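Skirkix two-finger gripper: is it worth the budget?
May 14, 2021
By the equipment desk, Wikerport
4 comments

We had to choose a gripper for a sorting station, and our budget for January was already fixed. We bought the Skirkix. After four months I can give an opinion, mostly on cost.

The price was fair. What I did not plan for was the rest: spare pads, cables, and the freight to Flillton, which took almost 111 dollars from another line. Please ask for the full quote, with delivery, before you sign.

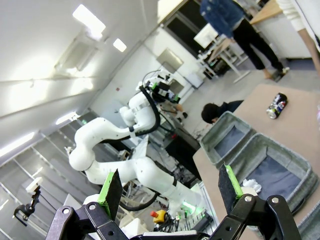
What I like

The fingers open wide, and the bright green edge of the pads is easy to find by eye when you teach a position. The bolts are easy to reach, so changing a pad is a small job. For drink cans it is the right size of tool.

What I like less

The manual is short and the spare parts list is at the back with no prices. I wrote to Stergiou, our dealer, and waited two weeks for the answer. If your station must run every day, order the second set of pads together with the gripper.

Also keep some money for the table and the bins. Ours are plain grey fabric, square, and they do the work for cans, a bottle or a paper ball. I would not pay for special ones in the first year.

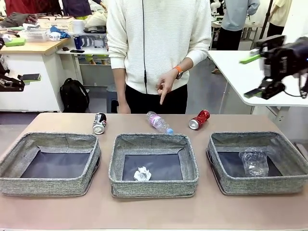
My recommendation

Buy it if your objects are light and your budget has room for spares. If every dollar is already counted, wait for the next round. I give it 4 out of 5.

Share 2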